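Ticket 757: Artificial hydrangeas, stems slipping and heads drooping
Last updated: February, 4:10 p.m.
Status: open, waiting on parts
Reported by: Constanza Insaurralde, Mansilla front desk
Handled by: Dardo Farías

Problem as reported
The pale blue hydrangeas for the lobby vases will not hold their position. Heads turn to face the wall within an hour of being set, and two leaves have come off their stems. The order was 3350, from Nutumia, standard stem length. Constanza asked whether the stems should be trimmed or the whole order sent back.

9:25 a.m., Dardo
Checked the vases first. The necks are wide for stems this thin, so anything put in alone leans on the rim and rolls. Packed one vase with crumpled kraft paper and set a single stem in it. Head still turned, more slowly.

10:40 a.m., Dardo
Brought the flowers to the white table and laid them out by the crate to compare leaves and stem lengths. The stems are not all the same length. 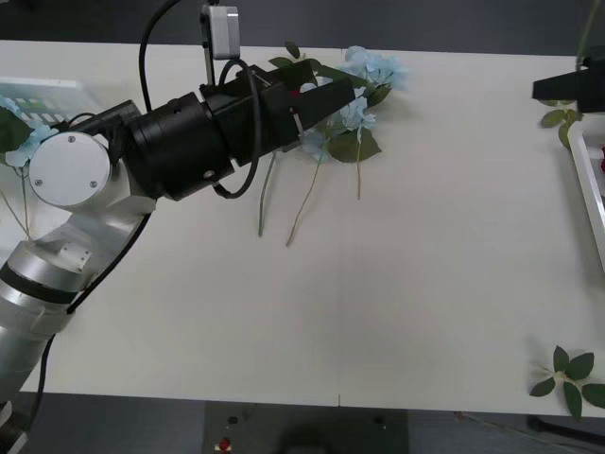
Ticket 757, pale blue heads and green stems on the table, crate at left.

11:15 a.m., Dardo
Pulled gently on each head. Most are firm. A few spin freely on the stem, and those are the ones Constanza marked with tape. The plastic collar under the bloom is not gripping. Pushed one head down hard and it held for the rest of the morning.

1:30 p.m., Shuzhen Kang
Please don't use hot glue on these. We did that on the Trarkanska job and the petals yellowed next to the collar. Floral tape, two turns, under the leaves where it won't show.

2:05 p.m., Dardo
Taped the loose heads. Set one vase with tape and paper, one with tape only. Left both on the side counter for 60 minutes.

3:10 p.m., Dardo
Tape and paper: no movement. Tape only: head is fine but the whole stem has rolled to the left. Will use both in every vase. Do not trim the short stems, they are needed at the front.

4:10 p.m., Dardo
Asked Nutumia for replacement collars and two leaves. No reply yet. Constanza can put the taped ones out in the meantime. Keeping this open until the leaves arrive.

This site uses cookies to keep you signed in. Accept | Manage settings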